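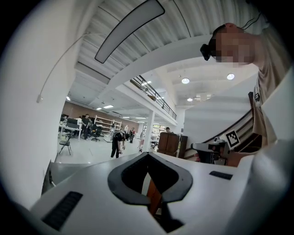 Search this site Go

4.2 The open day

30 March 2021 | By the Utetti project group
Print this page | E-mail this page

The Curnanmont open day drew 226 visitors, 13 of whom filled in the form. Each was given a hand-held gripper and a short task, and told to take their time – advice that was widely ignored. Figure 4 shows the ground floor, with the mezzanine above. The marker printed on a white card is fixed to one of the hand-held grippers. We dropped 11 runs from the Pinto set. Visitors rated the grippers "fun" and the talk "long", and the talk has been shortened.

Search Go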